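Open day at the Restrepo assembly — quick notes
6 September 2023 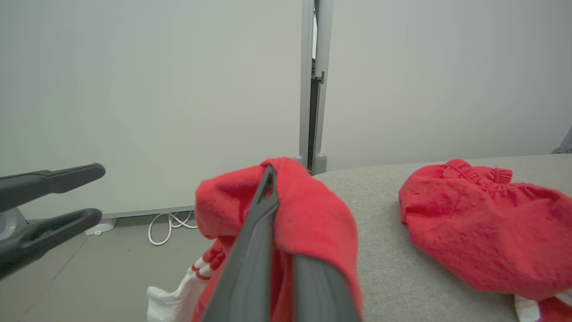
Getting in

Doors at ten, line already down the steps. Bag check slow, one scanner for the whole crowd. No water bottles past the desk, so drink up first.

The chamber

Smaller than on TV. 22 seats for the governing bloc, 22 for everyone else, and the two from Kernalura who decide pretty much every vote. Guide wouldn't be drawn on whether the deal with the Kernalura list survives the budget. Asked twice. Got the history of the carpet instead.

You can sit in the public gallery but not on the floor. Hard benches. Sound is bad at the back, go left if you can.

The emergency powers talk

Best part of the day. A clerk walked us through what happend in June — order signed late in the evening, debate the next morning, over 6 hours of it, then the vote. She had the actual order paper on the table, stamps and all. Somebody from Vukard wanted to know why the inquiry sits behind closed doors. Fair question, thin answer: witnesses, privacy, wait for the report.

Party tables

Out in the hall. Seltix Forward had the good pens and a long petition on bus fares. The opposition table was unstaffed untill lunch. Picked up leaflets from both, havent read them yet.

Practical

Cafe closes at two, cash only. Tram back to Vukard was packed, I walked. Committee rooms are a seperate tour, book at the front desk.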